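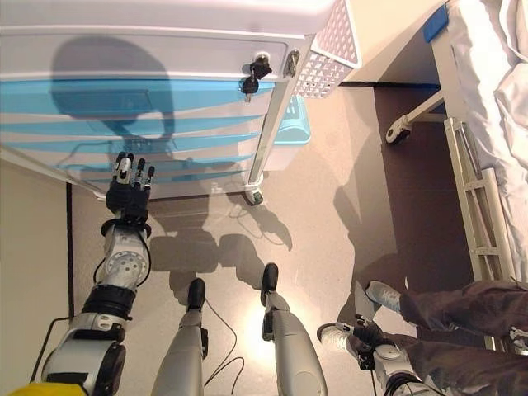
1. Introduction

This report presents my project for the module Local Media and Society. The subject is the obituary page of a weekly newspaper, the Kiredgate Courier, and how it has changed in the years after the paper was bought by the Drelteo group. I chose it because in my country death notices are mostly pasted on walls and church doors, and when I came to study here I was surprised that a newspaper gives a full page to people who were never famous.

My main question was simple. Who gets an obituary written by a journalist, and who gets only a paid notice from the family? A second question came during the work: how much of the written obituary is in fact new text, and how much is copied from the notice or from the funeral director's website?

2. Background

It is necessary to separate two kinds of text. A death notice is short and paid by the family. It gives the name, the age, the day of the funeral and sometimes a line of poetry. An obituary is an article. It tells the life of the person and it is chosen by an editor. In the Courier both are printed on the same page, under the same title, and I think many readers do not see the difference. I did not see it myself in the first week.

Before the sale, the paper had its office in the High Street and people could walk in with a photograph and a handwritten page. Now the notices are sent by an online form, which is run by a company named Wimis. The form has a limit of 600 characters for the basic price. Longer texts cost more.

3. Material and method

I read the bound copies in the town library and, for the later period, the digital edition. I took two periods of the same length, one before the sale and one after it. In total I collected 826 texts. I typed the basic facts of each one into a spreadsheet: sex, age, occupation if it was given, length, whether there was a picture, and whether the writer was named.

The coding of occupation was the hardest part. A woman could be described as "a devoted mother and also for many years at McAlister", where McAlister is the old biscuit factory. I first put such cases under "home" and later I changed my mind and put them under "factory work", so I had to go back and read all the earlier ones again. This took most of February.

I also wanted to interview two people who had worked on the page. One agreed and we talked by telephone for forty minutes. The other did not reply to my letters. Because the first person asked not to be named, I use this interview only as background.

4. Results

4.1 Number of texts

In the first period there were 457 texts and in the second period 369. The fall is mainly in the written obituaries. The paid notices stayed nearly at the same level.

4.2 Who is written about

Of all the texts, 283 were about people whose paid work was mentioned. Among the written obituaries the most common occupations were teacher, shop owner, councillor and farmer. Factory workers appear often in the notices and rarely in the articles, although McAlister was the largest employer in the town for a long time. Sport is an exception. A man who played for the town football club could have a long article even if he worked all his life in the packing hall.

Women received fewer articles than men in both periods. The difference became a little smaller in the second period, but the articles about women were still shorter.

4.3 Language

In the older texts it is common to read "passed away peacefully" and the name of the hospital. In the newer texts the hospital is usually left out and the cause of death is mentioned more openly. The newer articles also contain more quotations from the family. When I compared these with the notices, many quotations were the same sentences, only with quotation marks added.

5. Discussion

My material suggests that the page is now depending more on what the families send. This has a good side, for the voice of the family is stronger. The bad side is that a person without relatives, or with relatives who do not like to write, disappears from the paper. An editor who knew the town could correct this in the past, at least sometimes.

I must be careful with the explanation. The paper also lost pages in the same years, and the population of Kiredgate became younger when the new estate was built. I could not separate these effects with the data I have.

6. Limits of the work

Several issues are missing from the library's copies, and two volumes were at the binder. I coded all the texts alone, so no second reader has checked my categories. English is my third language and it is possible that I missed irony or local expressions. The spreadsheet is handed in together with this report, with the names of private persons removed.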